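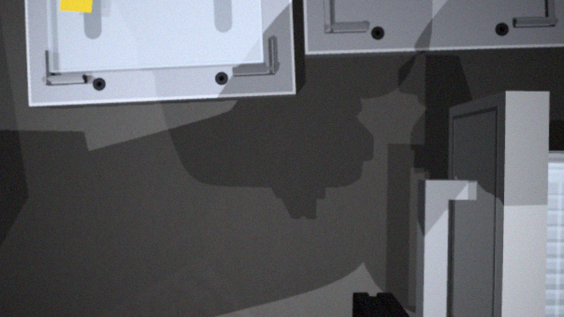

Yellow block on an icy-blue panel. Computer rendering.

3 min read

If you're on a private well anywhere around Lenance, go and find a clean bottle – well, don't, they'll give you one, but you get the idea. Free well water testing is back, and it's open to every household outside the town line until the end of June.

I went along to the sign-up morning at the Rebelo hall and it was busier than I've ever seen it, including the year of the pancake mix-up. By lunch, 161 households had put their names down. There's money for 500 tests, so you've got time, but I wouldn't leave it until the black flies are out.

Gervásio Lopes is running it this year and he was very patient with me (I asked about the brown ring in my kettle twice). You pick up a kit, run the cold tap for a few minutes, fill the bottle to the line and get it back to the hall the same morning. Keep it cold on the way! A lunch bag with an ice pack is fine.

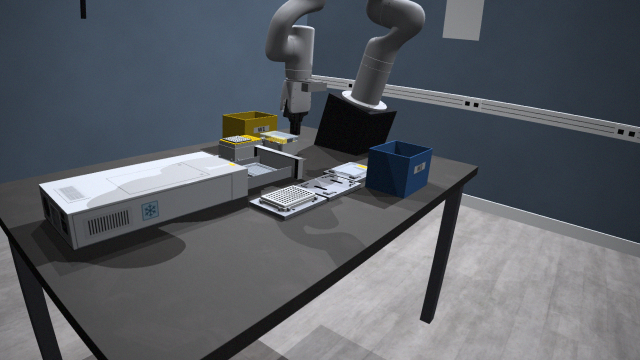
Lab bench in a computer rendering, with a blue snowflake marking the cooled unit.

The basic test covers bacteria and nitrates. Arsenic is extra, and I'd pay for it if you're up on the Nosside road, where the wells are drilled deep into rock. My neighbour Sheldon Bouchard had his done last time and ended up putting a filter under the sink. He says the tea is better. I've had the tea and I'm not so sure, but he's happy.

Results come by mail or email, your choice, and they go only to you. Gervásio was firm on that, as a few people were worried about what it might do to the price of their place.
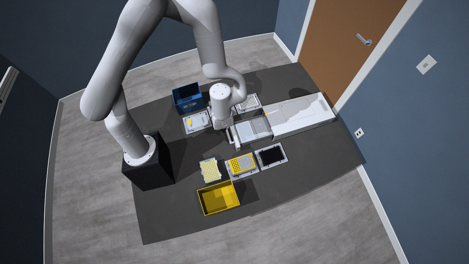

Workbench with an open-top blue bin toward the back. Computer rendering.

Kits are at the Rebelo hall and at the counter of the Fuso hardware store, mornings only. Bring your civic address and, if you know it, the depth of your well. I didn't know mine – it's on the driller's report, apparently, wherever that's got to.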